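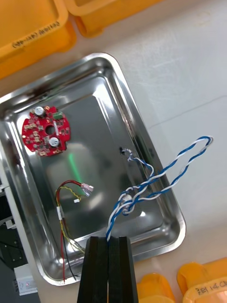
A round red circuit board in a steel tray.

My kettle died in December, at the age of 28 months, which I am told is a decent run. It still lit up. It still played its little tune when you pressed the button. It just no longer made water hot, and for a kettle I consider that a serious gap in the resume.

I called Votano, the company that sold it to me, and a pleasant man explained that the kettle was not a repairable product. I asked which part had gone. He said the part was the kettle.

My grandmother had a kettle with no tune. When the handle came loose she tightened it with a butter knife, and when she died my uncle took it home, where it is presumably still boiling. I don't want to get misty about this. Her toaster shocked people. But she knew what was inside her things, and if she didn't, there was a man on Omby Street who did.

We have a version of that man in Wattanapong Arcade. Kulap Ongart has fixed radios, fans and one accordion from the same stall since before I could drive. She took my kettle, turned it over, and showed me the screws, which needed a driver with a shape I had only seen on foreign coins. She owned the driver. She had paid for it herself, the way a locksmith pays for picks. Inside she found one tired part and charged me less than the price of lunch.

A new kettle would have been 124 dollars. I mention this because the usual defense of sealed gadgets is that people don't want repairs, they want new things. Some do. My neighbor Amnuay Inthanon replaces his phone whenever it looks at him funny. But most of us were never asked. We were handed a box glued shut and then praised for our love of shopping.

I would settle for very little. Ordinary screws. A parts list. A drawing, even a bad one. Put it on the back of the warranty, where there's plenty of room once you take out the things it doesn't cover.

The kettle works again. Kulap offered to disconnect the tune at no charge, and I said yes before she had finished asking.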